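Session 2: Setting up and clearing a room of folding tables

Notes to go with the practical, Koscombe Hall Skills course

Bring these notes with you in July, and a pencil, as you'll want to scribble on them. I love this session! It looks like the plainest one on the course and it's the one people write to us about afterwards, usually because they've gone home and rearranged their own village hall.

1. Why the folding table matters

Almost everything that happens in a shared room happens on or next to a table. A jumble sale, a lunch club, a chess evening, a christening tea – the same tables do the lot, and the person setting up decides how the room will feel before a single guest has come through the door. The old trestle took two people and a fair bit of swearing. A light table with crossed metal legs can be opened by one person, and once you've got the knack you can do a small room in 15 minutes.

2. Opening and standing

Open the table on its side, never upside down over your head (yes, we have seen it). Let the legs spread fully before you turn it upright. Press gently on each corner in turn. If it rocks, try turning the table a little where it stands before you go hunting for folded card, because a floor is hardly ever flat and a small turn often cures it.

Keep fingers clear of the place where the legs cross. Say "closing" out loud when you fold one with somebody near you. It feels silly for the first two tables and then it becomes a habit.

3. Spacing

Beginners push everything together to make one big surface. Try leaving a gap first! Two tables side by side with floor between them give you twice as many edges to stand at, and a helper can slip through without asking anybody to move. Push them together only when you need the joined-up surface, for wallpaper pasting or a long buffet, say.

Look underneath as well as on top. Splayed legs take up more floor than you'd think, and feet and chair legs tangle with them. In the old layout at Plernau the tea queue ran right past a row of table legs, and turning the whole row sideways made a wonderful difference.

4. Tops and edges

Marble-patterned tops are a favourite of mine. They're cheerful, they look well without a cloth, and the swirly colouring forgives a lot. It also hides a lot, so don't trust a quick glance when you're checking for crumbs or a splash of tea. Get your eye down level with the surface and look across it towards the light.

Coloured edging is handy too, as it shows you exactly where the table stops when you're carrying a tray. Run a cloth along it and feel for lifting or rough spots. Anything loose goes in the repairs book that same day.

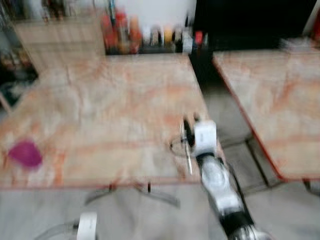
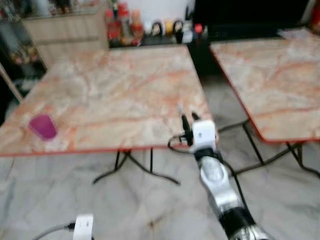
Marble-patterned tops with red-orange edging, and a gap left between the tables.

5. Clearing

Work from the far end of the room back towards the kitchen, one table at a time. Take everything off, then wipe, then fold. Half-cleared tables are where the cups hide, and a cup left near an edge will be on the floor as soon as somebody starts folding. Bright cups are a great help with this. Skerkari swapped their clear tumblers for coloured ones and say they lose far fewer, and I can well believe it.

Wipe in long strokes, overlapping a little, and finish with the edge. Warm water and a drop of washing-up liquid will do for nearly everything. Dry the top before you fold it, or you'll put the damp away with the table and meet it again next time.

6. Stacking

Top to top, legs to legs, so the patterned sides don't get scratched. Lean them at a slight angle against a solid wall, well away from the fire door. The Maruyama room manages almost 20 in one alcove by sliding them in on their long edges, and it's a lovely neat sight.

7. For the practical

Work in pairs. Each pair will open, space, clear and fold two tables, then swap rooms and comment on the other pair's layout. Be kind, but do crawl underneath and have a look.

Before you come, measure one room you use regularly and sketch it with the doors, radiators and sockets marked. 1 to 100 is a good scale if you like squared paper. Wear flat shoes.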